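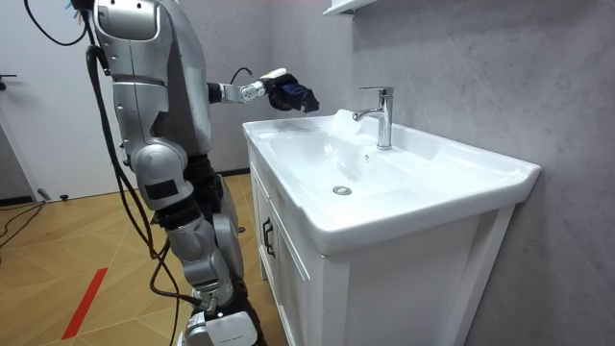 Ticket 1509 – Odeur d'égout, vasque, bâtiment Ullum

Signalé jeudi matin. Siphon démonté et nettoyé, joint remplacé, garde d'eau mesurée à 26 mm. L'odeur persiste. 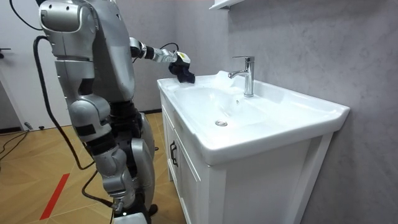
Larasati Tambunan demande si l'aérateur de chute a été contrôlé, le même défaut ayant été relevé à Brasness.

Contrôlé : membrane libre, pas de dépôt. Essai de désiphonnage en vidant les étages 4 et inférieurs.

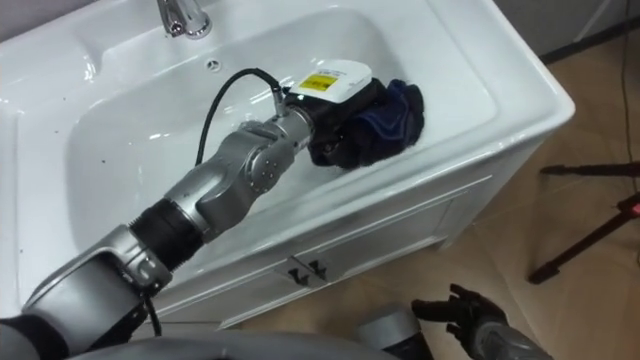
La garde d'eau ne bouge pas – la ventilation primaire est donc hors de cause. 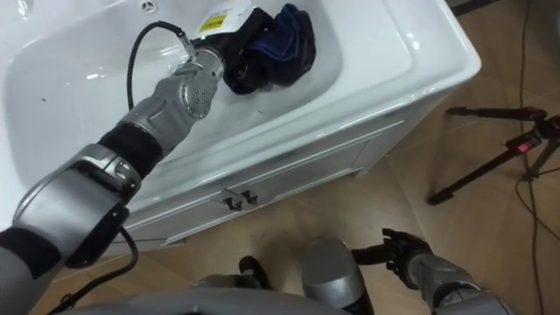
Reste le biofilm en amont du siphon. Le petit trop-plein rond, à l'arrière de la cuve, n'a pas été traité. Injection d'un nettoyant enzymatique prévue, puis rinçage. Ticket maintenu ouvert.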